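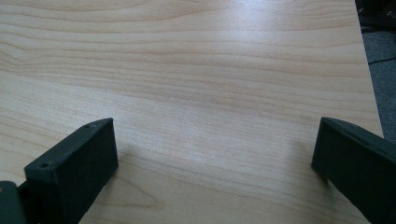 Kollora adds a circle theorems page, and I've lost most of an afternoon to it

Regular readers will know I have a soft spot for anything that lets you drag a point round a circle. So I was very pleased to see that Kollora, the free set of maths pages a lot of us use with our Year 10 groups, has put up a new section on circle theorems this February. It went live with 12 interactive diagrams, and I have now poked at every one of them (some of them far longer than I needed to).

The first one you land on is the angle at the centre. You get a circle, two fixed points on it, and a third point you can pull along the arc. The angle at the circumference stays put while you drag, and the one at the centre is always twice its size. Lovely stuff. Pull your point past one of the fixed ones and on to the other arc, and the page swaps to the reflex angle at the centre without any fuss, and that's the bit my lot always get in a tangle over. I've been drawing that badly on whiteboards for years!

After that come angles in the same segment, the angle in a semicircle, cyclic quadrilaterals, tangents from an outside point and the alternate segment theorem. The cyclic quadrilateral page is my favourite. It shows the opposite angles adding up to 180° as you move the corners, and if you drag a corner off the circle the total goes grey and starts to drift. I set it with one angle at 73° and its opposite at 107°, then nudged a corner inwards and watched the sum creep up. Pull it outwards and the sum drops below 180° again.

The pages were put together by Noémi Pálfi and Kornél Katona, who also did the polygon pages on the same site. I dropped Noémi a line to ask why the proofs are hidden behind a button and she wrote back the same evening.

"We wanted people to play first and guess the rule," she told me. "If the proof is sitting there, they read it and never touch the diagram."

Fair enough, though I'd still like a setting to have the proofs open from the start for revision lessons. She says that's on the list, along with a page on intersecting chords, which Lajos Győri is writing now.

A couple of grumbles. The point labels are tiny on a phone - I had to pinch and zoom to tell C from G - and the alternate segment diagram lets you slide the point so close to the tangent that the angle labels sit on top of each other. Also, angles are rounded to the nearest whole degree, so every now and then you'll see 41° at the circumference and 83° at the centre. A sharp-eyed pupil will spot that in seconds and you'll be explaining rounding for the next 10 minutes. Ask me how I know.

There's a printable worksheet too, called Dobos, with the same diagrams drawn still and blanks for the missing angles. I tried it with my second set and it went down well, apart from the last question, which needs two isosceles triangles and a fair bit of patience. Sheldon Cloutier, who has the room next to mine, gave it to his top set as a starter and says they finished it before he'd done the register.

The whole section is free, you don't need an account, and it runs in an ordinary browser. Older pages on parallel lines and angles in polygons are still where they were, and the new ones are in the geometry menu under Circles. The intersecting chords page should follow after Easter.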